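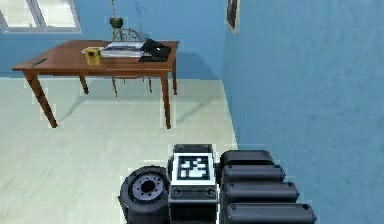

Home Contents History Towns Index

Turnwood is a market town on the Flarside River with a population of 3,000. It was founded as a ferry landing and grew after a sawmill opened on the east bank. The town covers 72 acres between the river and the Zornex hills.

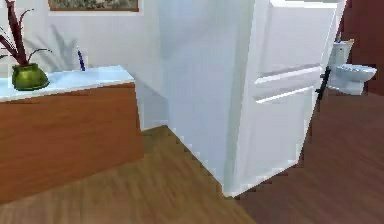
The sawmill employed 300 people at its peak. Most of the early houses were built for mill workers on narrow lots along Ferry Street, and 40 of them remain in use. Flooding is most common in January, when the river can cover the lower road.

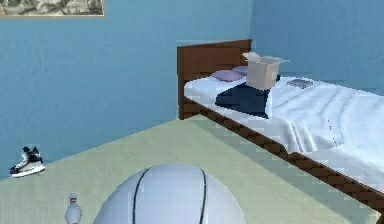

Local government is carried out by a town council that meets in the former mill office. The Insaurralde Bridge, which replaced the ferry, carries the only paved road to the west bank.

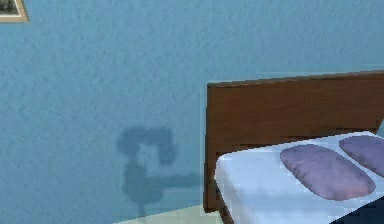 Houses in Turnwood are generally one story high, with steep roofs and small front porches. Outside walls were traditionally left bare or limewashed. Color was kept for the rooms, and light blue walls with a speckled, stucco-like surface and a framed picture hung high are in keeping with local taste. Porches usually face the river.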